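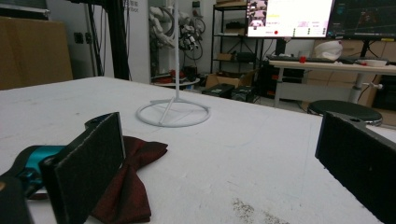
4.3 Recording a demonstration with the hand-held gripper

This section covers recording with the Femora hand tool on a table. For remote operation of the arm from the desk station, go to section 5. Calibration of the tool (section 4.1) and pairing with the recorder (section 4.2) must be complete before you start.

The worked task in this section is "hang bow tie on stand." The same steps apply to any task in which a soft item is picked from a flat surface and placed on a fixed object.

4.3.1 Preparing the table

1. Wipe the tabletop and both finger pads with a dry cloth. Do not use solvent on the pads.

2. Place the stand near the middle of the table with its base flat. Check that it does not rock.

3. Lay the bow tie on the table, within 30 cm of the stand. Change its position and angle between demonstrations. A set in which the item always starts in the same place will train a policy that only works from that place.

4. Remove any item from the tabletop that is not part of the task. Background items beyond the table edge may stay. Do not rearrange them in the middle of a set.

5. Check the room lighting. Blinds and lamps must stay as they are until the set is finished.

NOTE: Small marks on the table surface do not affect tracking. Glossy tape does. Remove it.

4.3.2 Starting the recorder

6. At the desk station, open Brilov Recorder and select New Set.

7. Enter the task name and the operator name. Use the same spelling each time. The recorder treats "bow tie" and "bowtie" as two tasks.

8. Hold the tool still, pointing at the table, until the tracking indicator turns green.

9. Open and close the fingers fully, twice. The width graph must return to zero on each close. If it does not, repeat the calibration in section 4.1.

CAUTION: Keep your free hand away from the finger linkage while the fingers close.

4.3.3 Performing the demonstration

10. Start with both fingers open and the tool above the near edge of the table. Press the trigger button once. The recorder beeps.

11. Move to the bow tie at a steady speed. Approach with the fingers vertical and straddle the center knot, or the narrowest part of the item if it has no knot.

12. Close until the fabric is held. Do not squeeze to the end stop. The arm reproduces finger width, and a hard squeeze in the demonstration becomes a hard squeeze on the arm.

13. Lift clear of the table before moving sideways. Dragging is recorded as part of the task.

14. Bring the item to the stand, set it in place, and open the fingers. Pause for one second with the fingers open.

15. Withdraw along the path you came in on. Press the trigger button again to stop.

A normal demonstration takes less than 20 seconds. Anything over 30 seconds is flagged for review.

NOTE: Keep the wrist within the range the arm can reach. Your arm can twist further than the robot's. The recorder marks out-of-range segments in red during playback.

CAUTION: If the arm is powered, stay outside its marked area while using the hand tool. Pairing the tool does not disable the arm.

4.3.4 Reviewing and keeping

16. Play back each demonstration before recording the next one, at least for the first five.

17. Discard a demonstration if the item was dropped, the stand moved, tracking was lost, or your free hand entered the view. Do not trim it.

18. Keep a demonstration that includes a small correction, such as a second approach to the knot. Corrections are useful in training.

19. Select Close Set. Files are copied to the station drive. Wait for the copy to finish before switching off the tool.

The sample set supplied with the software contains 127 demonstrations. It is enough for a first training run with one item and one stand. For mixed items, plan on 1,000.

4.3.5 Faults

Tracking indicator stays amber: the tool is too close to a plain surface. Raise it and tilt it toward the room.

Width graph drifts: finger pad loose. Tighten both pad screws and recalibrate.

No beep at trigger: battery low, or pairing lost. See section 4.2.

Last revised 17 July 2020

Shared 20 times

Comments (3)

Etornam Wumbei
Step 9 should say what counts as zero. Mine reads 0.3 mm closed and the software accepts it.

Declan Ruddock
Up to 0.5 mm is fine. I will add it to the next revision.

Lindsay Tuhiwai
Does the one second pause in step 14 count toward the 30 second flag?

Related sections
4.1 Calibrating finger width
4.2 Pairing the tool with the recorder
4.4 Replacing finger pads
5.1 Remote operation from the desk station
6.2 Exporting sets for training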